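Von: Prys Prydderch
An: Liste Rechnerpflege
Datum: 10 Apr 2018
Betreff: Re: Gehäuse auf die Seite legen, und die Frage mit dem Speicher

Liebe Mhairi, liebe Liste,

vielen Dank für die ausführliche Nachricht. Ich antworte unten an den Stellen, wo ich etwas beitragen kann. Bitte entschuldigt, wenn mein Deutsch manchmal etwas steif ist, ich lese die Sätze immer zweimal und sie werden davon nicht kürzer.

Mhairi Chisholm schrieb:
> Hallo zusammen,
> ich habe vom Verein in Brallstead einen Stapel alter Tower
> übernommen und möchte daraus einige funktionierende Geräte
> machen. Bei dreien kommt nach dem Einschalten kein Bild, nur
> der Lüfter läuft. Ich habe den Verdacht auf den Speicher.
> Meine Fragen:
> Muss ich zum Tauschen die Hauptplatine ausbauen? Im Heft
> steht es so, aber ich glaube, dort ist ein anderes Modell
> gemeint.
> Muss ich beide Steckplätze belegen?
> Und wie macht ihr es mit den Kabeln? Bei mir liegt alles
> übereinander und ich komme mit der Hand kaum an die Riegel.
> Ich arbeite bis jetzt mit stehendem Gehäuse auf dem
> Küchentisch.
> Viele Grüße
> Mhairi

Zuerst zum stehenden Gehäuse. Ich habe das früher auch so gemacht und würde es nicht mehr machen. Man drückt den Speicherriegel dann seitlich in den Steckplatz, und die Platine gibt nach, ohne dass man es gut sieht. Wenn der Tower auf der Seite liegt, drückt man senkrecht nach unten und merkt viel besser, ob der Riegel gerade sitzt. Der Küchentisch ist in Ordnung, wenn er nicht wackelt. Eine Decke würde ich nicht unterlegen, ein flaches Stück Karton genügt.

Nein, die Hauptplatine muss nicht heraus. Ich habe das Heft von Trodeo noch hier und habe nachgesehen: Der Ausbau gehört dort zu einem kleinen Tischgehäuse, bei dem das Netzteil über dem Speicher sitzt. Bei einem normalen Tower kommt man nach dem Öffnen der Seitenwand direkt an alles heran. In der neueren Ausgabe ist dazu eine Seite, die ich für verständlicher halte als den Text im ersten Heft.

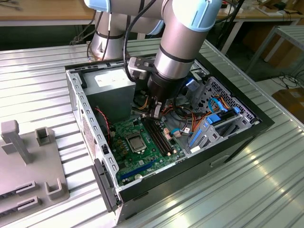
Die Lage ist so, wie ich sie meine: Gehäuse auf der Seite, Netzteil in der Ecke, und die beiden schwarzen Steckplätze liegen parallel neben dem Prozessor. An den Enden sind die weißen Verriegelungen zu erkennen. Diese drückst Du vorsichtig nach außen, bevor ein Riegel hineinkommt oder herausgeht. Bei alten Gehäusen ist der Kunststoff spröde geworden, also bitte mit dem Finger und nicht mit dem Schraubendreher. Mir ist im März eine Verriegelung abgebrochen, weil ich es eilig hatte. Der Riegel hielt danach trotzdem, aber ich habe das Gerät nicht weitergegeben.

Der lange blaue Steckplatz am Rand der Platine ist für eine Erweiterungskarte und hat mit dem Speicher nichts zu tun. Ich schreibe das, weil hier auf der Liste schon einmal jemand versucht hat, dort einen Speicherriegel einzusetzen -- er passt natürlich nicht, aber man kann mit Kraft einiges verbiegen.

Zur zweiten Frage. Es müssen nicht beide Plätze belegt sein. Zum Suchen des Fehlers ist ein einzelner Riegel sogar besser. Ich gehe in dieser Reihenfolge vor:

Netzstecker ziehen, danach den Einschaltknopf einige Sekunden gedrückt halten.
Mit der Hand das blanke Blech vom Gehäuse berühren.
Alle Riegel herausnehmen und auf eine trockene Unterlage legen, nicht auf den Pullover.
Die Kontakte anschauen. Wenn sie matt sind, mit einem sauberen, fusselfreien Tuch abwischen.
Einen Riegel einsetzen, bis beide Verriegelungen von selbst einrasten.
Einschalten und eine Weile warten.
Dann denselben Riegel im anderen Platz probieren, und danach den zweiten Riegel ebenso.

Bitte notiere Dir auf einem Zettel, welcher Riegel in welchem Platz war. Nach dem dritten Gerät weiß man es nicht mehr. Ich klebe auf jeden Riegel ein Stück Papierklebeband mit einem Buchstaben und ziehe es am Ende wieder ab.

Zu den Kabeln: Ich löse nur, was wirklich im Weg ist. Die flachen Datenkabel, die zum Laufwerkskäfig gehen, kann man meistens einfach über den Käfig legen. Das dicke Bündel vom Netzteil lasse ich auf der Platine stecken und schiebe es zur Seite. Wenn der große Stecker doch heraus muss, dann die kleine Nase an der Seite drücken und gerade ziehen, niemals an den Drähten. Vor dem Schließen sehe ich noch einmal nach, dass kein Draht in die Nähe vom Lüfter hängt. Bei einem Gerät aus Ladeck hatte ich genau dieses Geräusch und habe einen ganzen Abend die Festplatte verdächtigt.

Wenn nach allen Versuchen kein Bild kommt, ist vielleicht gar nicht der Speicher schuld. Dann würde ich als nächstes die Knopfzelle tauschen und das Netzteil aus einem der anderen Tower probieren. Das Netzteil selbst bitte nicht öffnen.

Ich habe noch passende Riegel in einer Schachtel von Lamont liegen, alle mit je 1000 MB beschriftet, was nicht ganz genau ist, aber so steht es auf meinem Etikett. Wenn Du mir die Bezeichnung schreibst, die auf Deinen Riegeln steht, suche ich Dir zwei heraus und schicke sie mit der Post. Geld brauche ich dafür nicht, nur das Porto, wenn es mehr als ein Brief wird.

Noch eine Frage von mir an die Liste: Hat jemand Blenden für die vorderen Schächte übrig? Mir fehlen zwei, in schwarz. Die Farbe muss nicht genau stimmen.

Mit freundlichen Grüßen
Prys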